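I'd been trying to get this chat for ages. There's a knitter in Plendport, a retired school bus driver, who has been making cable knits for most of her life and mending other people's for nearly as long. She doesn't like having her name put on things, so I promised I'd leave it off, and then she put the kettle on and we got started.

I asked how she learned, expecting a story about a grandmother. No grandmother! "I learned from a library book with half the pages stuck together," she told me. "So for the first year I could start a jumper and I could finish a jumper, but the middle was anybody's guess."

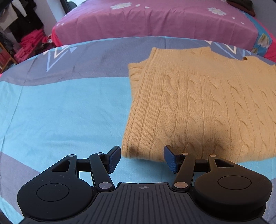

Page last changed: 2022-02-07

Her first proper cable jumper was knitted in a rented flat over the Otley bakery, mostly at night, with the radio going. She still has the needles. She reckons cables have a worse reputation than they deserve, and she got quite worked up about it (in a nice way).

"People look at a cable and think it's something terribly clever," she said. "You're just knitting your stitches in the wrong order on purpose. If you can swap two people in a queue you can do a cable."

I said I'd tried once and ended up with a scarf that leaned. She wanted to know whether I'd been counting my rows between twists. I had not. She was very kind about it, but she did pour herself another cup before going on.

What she really wanted to talk about was wool. For years she bought everything from Koppel, the mill shop out past the old rail yard, and she still gets a bit misty about the bargain bins. When it closed she went in on the last afternoon and came home with 60 balls of yarn in the boot, nearly all of it in colours no one else wanted.

"Mustard, mostly. A lot of mustard, and a brown like gravy. I've made my peace with mustard. It goes with more than you'd think, and it doesn't show the toast crumbs."

These days she orders from Joltivov, who send it in big soft parcels that her dog tries to sleep on. She likes their heavier wool for cables, as the twists stand up properly and don't sink back into the fabric. A limp yarn, she says, will give you a limp cable every time, and she won't be talked out of it.

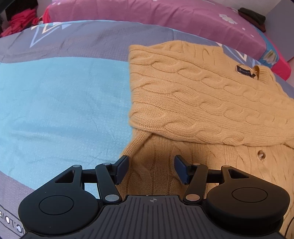
Then there's the mending. That started with a neighbour's elbow (the sleeve, I mean) and grew from there, and every December she gets a rush of them, all wanted back before the holidays. Moth holes are the most common. After that it's cuffs, and after that it's jumpers somebody has put through a hot wash and would like un-shrunk.

"I can't un-shrink it, love," she said, and I got the feeling she'd said it plenty of times before. "I can make you a very good tea cosy."

She charges 20 dollars for a small hole and goes up to 180 for a big job, like knitting a whole new sleeve and matching the pattern at the shoulder. I thought that sounded cheap when she told me how many evenings a sleeve takes. She waved that off. She's usually got the cricket on anyway.

I asked whether she ever gets bored doing the same twist over and over. She had a think about that one. "There might be 2,000 little crossings in a big jumper and I couldn't tell you I enjoyed every one. But your hands know what they're doing after a while, and you can have a good long think about your brother, or what to do with the garden."

We got onto storage, as I'd had a favourite cardigan go all stretched at the shoulders. My own fault, apparently, for keeping it on a hanger. Fold them, she said, always fold them, and don't pile the heavy ones on top. She airs hers before they go away for summer and tucks cedar in the drawer, and she washes them a lot less than I wash mine. A cool soak, a roll in a towel, then flat on a rack, well out of the sun.

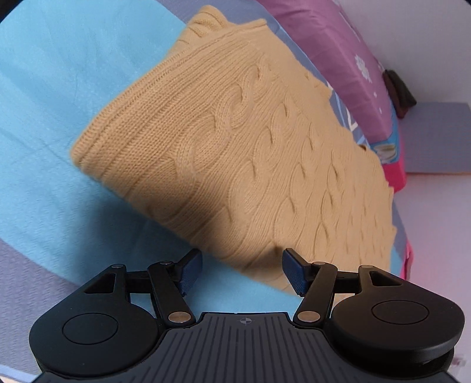 She's also firm on buttons. Sew them on with proper thread and put a tiny backing button behind, so the wool isn't taking all the strain. She keeps the spares in an old biscuit tin that she tipped out on the table for me, and I'm afraid we lost a good half hour to that.

Before I left I asked what she'd tell someone picking up cables for the first time. She said to make a cushion cover. "It's flat, it's square, and it doesn't have to fit anyone. And buy a light colour so you can see what you're doing. Everyone wants to start in black and then they ring me in tears."

I've bought the wool for mine. It's cream, and so far I've done the first four rows twice.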